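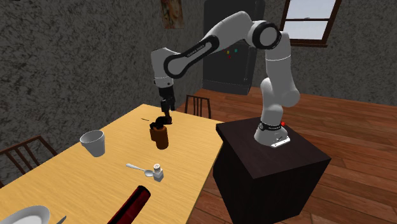
The Nedon Packed Lunch Collection contains 3249 home recipes for meals that are prepared ahead and eaten cold. The recipes were contributed in writing by households and were typed up by staff at Wovetti. Quantities are given as the contributor wrote them, with a second column in cups, ounces or grams where a conversion was possible. Many contributors measured by the container. A brown bottle with a rounded top, like the one standing on the yellow wooden table, could hold vinegar, soy sauce or malt syrup, and an entry that reads "half a bottle" has been left unconverted unless the contents and size were both stated.

Contents

recipes.csv: one row per recipe, with title, servings, preparation time and storage notes
ingredients.csv: one row per ingredient line, linked by recipe number
terms.txt: regional names for vegetables, beans and cuts of meat, with the everyday American term
changes.txt: corrections made after first release

Coverage

Of the recipes, 1870 are salads or grain dishes and 1152 are sandwiches and wraps. The remainder are soups served cold, egg dishes and items marked "other." Drinks and desserts were not collected. Recipes from the Ekwueme church supper booklets are included in full, with duplicate entries merged.

Storage notes

The field keeps_days records the contributor's own statement. It has not been tested and should not be used as food safety advice. A blank means that no statement was made. Fifteen recipes that called for home-canned fish were withheld.

Known problems

"Large spoon" appears in both files without a fixed meaning. Oven temperatures in the Vakier entries are in Celsius. Serving counts for side dishes are often missing.

Use and contact

The files may be used for teaching and research with credit to the collection. First released June 2020. Corrections should be sent to Deisy Ríos, data editor, with the recipe number in the subject line. They are applied each November.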